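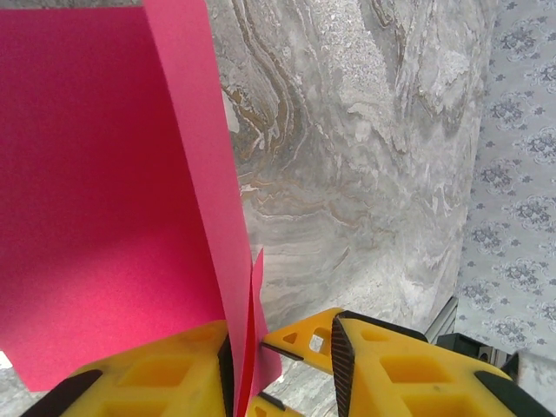
Notebook, July, started at 9 in the morning with the windows open

Back on folding today. I had meant to spend the week on cutting and glue, but Ingegerd came by yesterday with the list for the Filham window and it is nearly all folded work, so the glue can wait. I'm writing this up at more length than usual so that Teodor can pick it up while I'm away, and also because I never wrote down what I learned the last time we did big folded pieces and had to work it all out again from scratch, which was a silly way to spend two afternoons.

The bright pink first. I do love this pink. On the roll it looks almost too much, like something from a candy counter, but put a crease in it and it settles down and turns into several colors at once. The face turned away from the light goes to a deep magenta and the one that catches it comes out a soft rose, and you would swear they were two different papers. Ingegerd wanted to order a paler shade to go beside it for contrast. I asked her to hold off until she has seen a folded sheet standing up in the window, because I think the one paper will do the whole job for us and save the money for ribbon.

Creasing. On the large sheets I've gone back to scoring first with the bone folder and a steel rule, then folding away from the score. Folding freehand gives a nice line for the first hand's width and then it wanders, and on a big sheet a small wander at the top is an ugly one by the time you get to the bottom. Diagonals are worse than straight folds for this – the grain wants to pull you over to its own side. What helped was pressing very lightly on the first pass, opening the sheet out again, and then going along with real weight on the second. Don't skip the opening out. I skipped it on one this morning and got a double line that no amount of rubbing would take away, so that one is now in the scrap drawer and will be gift tags.

Corners. The little triangular points are the part people look at, I'm convinced of it, and they are the part that gets bent first. If a point is standing free of the sheet, leave it alone until the very end and handle the piece from anywhere else. I also tried a dab of paste under one to keep it down and didn't care for it at all. It lost its spring. Let them stand up, they look livelier.

Paper weight. Walov sent two weights of the pink and I have tried both now. The lighter one folds like a dream and then sags overnight if you stand it on its edge. The heavier one cracks a little along the crease and shows a pale line if you hurry, but it holds itself up beautifully. My vote is the heavier one for anything taller than 60 cm and the lighter for all the small flowers and the garland. Teodor, if you disagree please say so before the rest is cut and not after (said with affection).

Storing. Finished pieces go on the wide shelves, crease side up, with a loose sheet of tissue between them. Please no stacking of the tall ones. The pink rubs off a little on white paper, so keep the Tsegaye envelopes well away from it. I found a blush along the edge of one and had to set it aside.

Still to do: 49 small flowers for the garland, the tall back panel, and a test with the ribbon from Trevaser if it ever gets here. I would like to try the back panel as one long fold with a narrow strip down the side for the light to catch, and I'd like to do it late in the day when the sun comes in low, so we can see how dark the other face really gets.

Blade in the small cutter needs changing. New ones are in the tin behind the string.

Ingegerd is coming in again at 2 to look at the first pieces, and I want to get the table wiped down before then.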